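工单：折叠工作台白色台面倾斜，右侧木制横杆端部松动
提交人：Imani Mutiso
处理人：Sorcha Swanson
产品：Polteo 台面，配 Zusmont 支脚
安装地点：Saarela 二楼，靠窗工位
优先级：普通
状态：观察中

问题描述（提交人填写）

白色台面使用中向右后方偏斜。圆柱形物件横放时会自行滚动，停在右后角附近。右侧木制横杆用手按压外端时有轻微上下摆动，松手后回位，伴有一声短促的摩擦声。声音来源不明，可能在金属件与木料接触处，也可能在台面下方。

台面本身没有裂纹，没有鼓包。清洁方式为微湿布擦拭，未用过溶剂。工位没有搬动过，地面为浇筑地坪，上面铺一层薄地垫。

希望确认两件事：一是台面偏斜能否现场调平，二是横杆松动是否需要换件。

附加信息（提交人补充）

支脚共4只，均为可调脚。横杆由3颗螺钉固定，安装时按说明书拧紧，没有使用扭力工具。说明书已遗失，手头只有一张装配简图，简图上没有标注拧紧力矩。

记录一　处理人回复

收到。请先不要拧横杆上的任何螺钉。台面偏斜和横杆松动可能是同一个原因，也可能互不相关，先拧螺钉会把现象混在一起。

请按下面的顺序操作，每一步完成后记录结果，再做下一步。

1. 清空台面，包括放在横杆上的物品。
2. 撤掉地垫，让支脚直接落在地坪上。
3. 用水平尺沿台面长边测一次，掉转尺身，在同一位置再测一次。
4. 沿短边重复上述测量。
5. 分别按压台面的每个角，记录哪个角有下沉或抬起。
6. 按压横杆外端，同时用另一只手摸横杆根部，判断摆动发生在木料与底座之间，还是底座与台面之间。

第3步的两次读数如果不一致，说明水平尺本身有误差，取两次的中间值。

记录二　提交人回复

已完成，结果如下。

长边：向右低，气泡偏出一格。掉转尺身后读数相同。
短边：向后低，气泡偏出不到一格。
左前角：按压无动作。
左后角：按压无动作。
右前角：按压有轻微下沉，松手回位。
右后角：按压无动作，但该角支脚可以用手指转动，没有承力的感觉。
横杆：摆动发生在木料与底座之间。底座与台面之间没有相对移动。

撤掉地垫后，偏斜比原来小，但没有消失。

记录三　处理人回复

右后支脚能用手指转动，说明该脚悬空或者接近悬空。右前角下沉与此一致，台面右侧的重量目前主要由右前支脚承担。

调整方法：

1. 先松开右后支脚的锁紧螺母，逆时针转动脚杯，使支脚伸长，直到脚杯刚好接触地坪。
2. 从接触位置开始，再转半圈。
3. 复测短边。仍向后低，再转四分之一圈，复测，直到气泡居中。
4. 短边居中后测长边。如果仍向右低，右前、右后支脚同时伸长，每次转动量保持相等。
5. 读数稳定后，用扳手固定脚杯，再锁紧螺母。锁紧过程中脚杯不得跟转。

锁紧后必须重新测一次。该型号支脚的螺纹间隙偏大，锁紧动作会使高度略有变化，常见情况是锁紧前居中、锁紧后又偏出一点。出现这种情况时，松开螺母，预留一点反向的量，再锁。

横杆暂不处理，等台面调平后再看。

记录四　提交人回复

右后支脚按方法调整。第一次锁紧后短边又偏，预留反向量后第二次锁紧，气泡居中。长边随后测量，仍有少量向右低，右前、右后同步调整一次后居中。

四个角按压均无动作。横放圆杆不再滚动。

地垫已放回。放回后长边读数没有变化，短边气泡略向前偏，在刻线以内。这一点是否需要处理，请确认。

横杆摆动仍然存在，与调平前相比没有区别。摩擦声也在。

记录五　处理人回复

短边气泡在刻线以内，不需要处理。地垫受压后会缓慢变形，现在调到正中，过一段时间仍会变。建议等地垫压实之后再测。如果对水平要求较高，把支脚位置的地垫裁掉，让脚杯直接落地。

偏斜与横杆松动可以确定为两个独立问题。

横杆部分需要先了解一下现状。请补充说明摩擦声在什么情况下出现，以及横杆在哪些方向上有摆动。收到后我再给步骤。

记录六　提交人回复 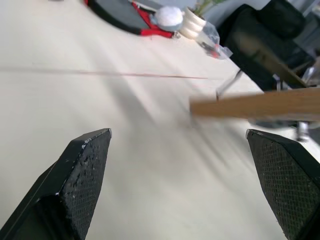
补充一点：摩擦声只在向下按压时出现，向上抬时没有。按压力度小的时候也没有声音，要到一定力度才出现。左右方向推横杆，没有摆动。

记录七　处理人回复

只有上下方向的摆动，左右方向没有，基本可以排除螺钉孔滑丝。滑丝时两个方向一般都会动。更符合的情况是木料收缩后，螺钉头下的垫圈不再压紧。这种情况不需要换件。

步骤：

1. 用合适的批头，将3颗螺钉各松开一圈，不要取出。
2. 把横杆向根部推到底，保持住。
3. 先紧中间一颗，到有阻力为止，再紧两侧，同样到有阻力为止。
4. 按同样的顺序，每颗再加四分之一圈。
5. 按压外端测试。

第4步不要超过四分之一圈。木料较软，过度拧紧会使垫圈陷入表面，之后更容易松动。任何一颗螺钉如果拧动时阻力不增加，立即停止，在工单里注明是哪一颗。

细金属杆弯头与木料接触的地方也请检查一下。用手指捏住细杆轻轻转动，如果发出同样的摩擦声，在接触处垫一小片薄毡即可。不要上油，油会渗进木纹，留下深色印迹，擦不掉。

记录八　提交人回复，3月3日 星期四

螺钉已按顺序处理，3颗阻力都正常。外端按压无摆动。

摩擦声减轻，没有完全消失。捏住细杆转动时能听到同样的声音，确认来源在这里。手头没有薄毡，暂时垫了一层纸，垫上后按压没有声音。

记录九　处理人回复

纸会被磨穿，只能作为临时措施。薄毡可以从 Proltatport 的配件包里取，包内有2片，用其中1片，裁到与接触面同宽。背胶面朝木料一侧粘贴，粘贴前用干布擦净灰尘，不要用湿布。

工单先不关闭，转为观察。请在6天后复测一次，内容如下：

长边和短边的水平读数；
右后支脚能否用手指转动；
横杆外端按压有无摆动；
薄毡有无移位。

如果右后支脚再次悬空，先查地垫，不要直接继续伸长支脚。可调脚的伸出量有上限，超过之后螺纹啮合长度不足，台面受侧向力时会晃。

处理汇总

台面偏斜：右后支脚未承力，地垫加重了偏斜。已调平并锁紧。
横杆摆动：螺钉预紧不足。已重新拧紧。
摩擦声：细金属杆与木料接触处。临时垫纸，待换薄毡。
更换零件：无。
待办：领取薄毡，复测，更新本工单。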